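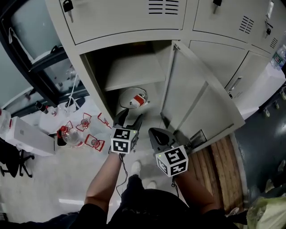

Trukville Home & Yard Forum > Pools and Spas > Vinyl liner pools

Water level dropping under winter cover

dollham_dave
Posted November 8, 2020

We closed our inground vinyl pool in October and the water keeps going down under the cover. It is a 16 x 32 with a Liao liner that went in with the house, so I don't know how old it is. I lowered it to just under the skimmer when I closed, same as every year. It was down another 3 inches by the end of the first week and it's still dropping. The cover is solid with water bags and it looks intact.

Lines are blown out and plugged. Pump and filter are drained. The ground around the deep end doesn't feel soft.

Do I keep adding water or let it drop and see where it stops?

saltandpepper
If the lines are plugged, then it's the liner, the light, the main drain, or a return fitting. Where is the light compared to the water right now?

dollham_dave
Top of the light ring is just under the waterline. Returns are above it already.

Gus T
Let it drop. If it stops at the light, you have your answer and you spent nothing. I did this with mine and it stopped dead at the bottom screw of the light ring. It was the conduit at the back of the niche. I plugged it with pool putty and it has held for 11 years.

lfitz
I don't agree with letting it drop. The water is what holds a vinyl liner in place. If it gets too low and your groundwater comes up, the liner can float or pull out of the corners, and an old one won't go back without wrinkles. It also leaves the cover hanging with nothing under it. One heavy snow and the cover goes in.

Mark the level with tape, top it off, and dye test the light first. Food coloring in a syringe works fine. Turn off the breaker for the light before you put your hands near it.

Latrice Fitzsimmons
Dollham

Gus T
Nobody said drain it. A few inches to get to the bottom of a light is not going to float a liner.

lfitz
It depends on the yard. Half of Dollham has a high water table in the fall. The house behind ours lost a liner that way and paid 3000 to replace it, and that was with them doing the tear-out.

marlin35
Agree with lfitz about the cover. Disagree about the dye test being first. The water is cold and you have to peel back the cover and the bags to reach the light. I'd check the plugs before anything. I had a return plug that felt tight and wasn't, but in his case the returns are above the water, so look at the main drain line. If that plug is bad, water can get out at the pad.

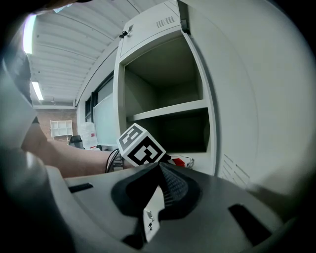

Close view of the grey gripper and white marker cube

dollham_dave
Checked the pad this morning. Main drain line has an air lock on it and the valve is closed. No drip, and the gravel is dry. So I think that one is fine.

I put tape on the wall by the steps and I'll read it again tomorrow at the same time.

saltandpepper
Good. Check around the step gasket too while you're over there. On a pool with plastic steps that is the next place I'd look after the light.

kp_91
Has anyone used the Fistska underwater patch kit in cold water? The tube I have doesn't give a minimum temperature. I've got a small tear near the ladder and don't want to wait for spring either.

marlin35
I used it in October. It stuck but took a lot longer to set. Cut the patch round so it doesn't have corners to lift.

dollham_dave
Update. Down half an inch overnight. Did the dye at the light after work with my son holding the cover back. The dye goes straight in at the top left of the ring and doesn't come back out. Steps showed nothing.

Gus T
Conduit, or the gasket behind the ring. Get the two-part putty and pull the light out onto the deck. There should be enough cord.

lfitz
Breaker off first. And please fill it back up to where you closed it once that's done.

dollham_dave
Breaker is off and taped. Putty is ordered. I'll run the hose for an hour tonight to get some of the level back and do the light on Saturday.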